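Home | Local | Food | Business | Letters
January
By Josiane Fleury

Doltard goes back to the brown paper bag

Shoppers at Doltard will be handed their lunch in plain brown paper from this month, the chain having used up the last of its glossy carriers with the rope handles. Those arrived three years ago and were going to change everything. They mostly changed the price of a sandwich.

The new bags come from Pilent in boxes of 2000, and have no handles at all. "You hold it at the top and it crumples," said Tarık Çınar, who runs the Noh Street branch. "People seem to remember how."

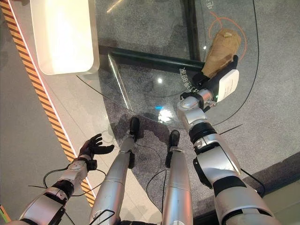

Anyone attached to the old carrier can still buy one at the register for $2. The Noh Street branch has about 200 left and is not expecting a rush.

Filed under: Shops & Shopping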